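Minutes, Paju Toy Library sorting night, August

I'm on minutes again, so forgive the spelling. We kicked off at 7:26 with tea and the last of the Zarkley slice.

Blocks first, as always! The Bellell donation is sitting at 2625 pieces by the label on the tubs (I'm taking their word for it) and most of it is still all colours in together. We agreed to stick with one colour to a bin: green in the yellow bin, blue in the teal one, red in the white one. Somebody asked again why green can't go in a green bin. We haven't got a green bin. Motion to buy one was put off until we hear back on the grant.

Borrowing bags: these go out at 12 blocks each, single colour or mixed, and families tick which they'd like on the card. I'm to redo the card because the old one still says Plisov Hall.

Money: we've got over $400 left for the year. Agreed to spend a bit of it on drawstring bags, the washable kind, and leave the rest alone till Christmas.

Other business: the back door sticks, please lift and push. Whoever has the spare key, could you drop it back?

Next get-together is same time next month, and I'll bring the biscuits. 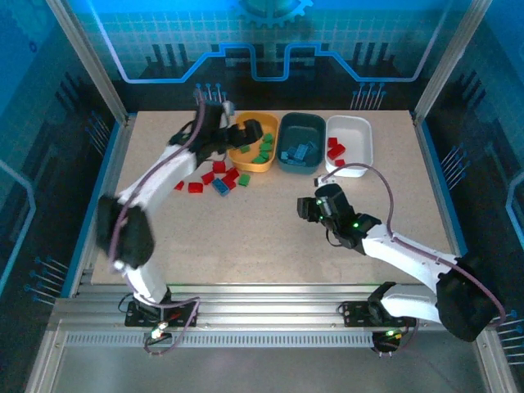 Green, blue and red in their bins, with a mostly red cluster still to sort.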